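Chapter 9
When the Work Changes Hands

Before you read
Think of a job you have done, paid or unpaid. Which part of it would you have been glad to give away? Which part would you have wanted to keep? Keep your answers in mind as you read this chapter.

Terms in this chapter
automation, task, job redesign, handover, exception, tacit knowledge, simulation, deskilling

Liesl Hauser had worked in the dish room at Skurkano for most of her adult life when her supervisor told her that a robot arm was coming. Skurkano runs staff canteens and catering kitchens in and near Omville. On a normal working day the main site sends out and takes back about 4,000 pieces of crockery, and nearly all of it used to pass through the hands of the people on Hauser's shift. They scraped, sorted, racked, washed, checked, and shelved it.

The arm was meant to take over one part of that chain. It would pick up mugs and put them where they belonged. The company that supplied it, Vekivton, had chosen mugs because they were the most common item in the building and because they broke more often than plates did. Management told the staff in August that no one would be let go. Hauser believed this, but she also noticed that no one had said what the staff would be doing.

Her case is a useful place to begin, because it is so ordinary. When people talk about automation, they often picture a whole job disappearing at once. That does happen. Much more often, a machine takes over a single task inside a job, and the rest of the job has to be put back together around the gap. This chapter is about that second kind of change.

Jobs and tasks

A job is a bundle of tasks. Some of the tasks are written down in a job description, and many are not. Hauser's job description had nine lines. When a trainer named Genowefa Witkowska spent several shifts in the dish room, she wrote down 26 separate tasks, and Hauser told her she had missed a few. Among the unlisted ones were turning a chipped mug in the hand to find the chip by feel, telling a new coworker which shelf ran hot, and setting aside a customer's own cup that had been sent down by mistake.

Tasks of this kind rest on what is called tacit knowledge. The worker knows how to do the thing but may never have had to explain it. Tacit knowledge is hard to automate for a plain reason: a machine has to be given instructions or examples, and someone has to produce them.

Picking up a mug looks like the simplest task on the list. A person does it without thinking. For a robot it has to be broken into steps. The arm must locate the mug, decide where to take hold of it, close its fingers without striking the rim or the handle, lift it clear of whatever is nearby, and set it down again. A mug standing up and a mug lying on its side call for different approaches. So does a mug on a crowded counter.
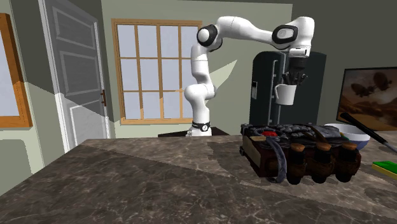 Vekivton did much of its early work in simulation, which means that the arm and its surroundings existed only inside a computer. Simulation has clear advantages for an employer. A simulated mug costs nothing to drop. The kitchen can stay open. The same attempt can be repeated with the mug moved a little each time, and with other objects added to the counter to make the job harder. The objects do not have to come from the real workplace, and often they don't.

The disadvantages are just as real. A simulation contains only what its makers thought to put in. Hauser and two of her coworkers were invited to watch a set of simulated runs on a screen in the break room. Their first comment was that the mugs were too clean. In the dish room, mugs come back with spoons standing in them, with napkins pushed down inside, and with tea in the bottom. Vekivton's staff wrote this down. Several weeks later the runs included mugs with things in them.

This exchange shows something that will come up again in the chapter. The people whose work is being automated usually know the most about it, and they are often asked last. At Skurkano they were asked fairly early, partly at Witkowska's insistence.

Exceptions

An exception is any case that the automated process cannot handle by itself. Every automated workplace has exceptions, and every one of them needs a plan for who deals with them.

Witkowska asked the dish room staff to keep a log during the trial period. The entry for 9/10/22 is typical. The arm had stopped and signaled for help because a mug was lying on its side against a stack of trays. Hauser stood it up and pressed the button to continue. The log gives the time it took as 40 seconds, which does not sound like much. In the next column, under "What were you doing when it stopped?", she wrote: "Counting glasses. Had to start over."

The real cost of an exception often sits in that second column. A worker who is called away loses more than the time spent on the call. If the calls come at odd moments, the worker cannot settle into anything else, and the day starts to feel as if it belongs to the machine. Engineers therefore put a good deal of effort into the awkward cases, such as a mug that has tipped over. One common method is to place one finger of the gripper inside the mug and the other outside, with the wall between them.
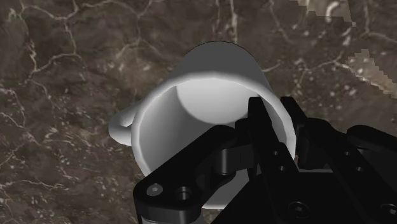
Figure 9.2 A gripper at a tilted mug, with one finger inside the opening and the other outside the rim (computer simulation).

What the staff gained and lost

By the end of the trial, the dish room at Skurkano ran differently. The staff no longer shelved mugs by hand. They spent more time checking racks, clearing stoppages, and preparing the counter so that the arm could work. Two people reported less pain in their wrists. One asked for a transfer because she found the new work dull and did not like waiting for a signal.

Hauser's own view was mixed. She did not miss the lifting. She did miss the handling, because it was how she had kept track of what was chipped and what was running short. The arm moved a chipped mug as readily as a sound one. For a time more damaged mugs reached the serving line than before, until a hand check was put back in at the racks. That check is now a written part of the job. It had never been written down earlier, and it took the arrival of a machine that did not do it for the kitchen to learn that it was a task at all.

Researchers use the word deskilling for a change that leaves workers with less need for their knowledge or judgment. Whether deskilling took place at Skurkano is a matter of argument. Some of the staff's skills are used less. Others, such as reading the condition of a whole rack at a glance, are used more. Pay did not change during the trial, although the duties did, and this became the main subject of the talks that followed between the staff and the company. We return to those talks in Section 9.4.

How the chapter is organized

Section 9.1 explains how to break a job down into tasks and gives the full list from Witkowska's visits. Section 9.2 looks at handover, the point at which work passes from a person to a machine or back again. Section 9.3 deals with exceptions and includes pages from the dish room log. Section 9.4 covers pay, job titles, and bargaining. Section 9.5 compares Skurkano with Pietrzak, a packing firm that automated a similar task without consulting its floor staff beforehand.

You do not need any background in engineering to follow the chapter. Readers who have not yet covered job descriptions should go back to Chapter 3 before starting Section 9.1.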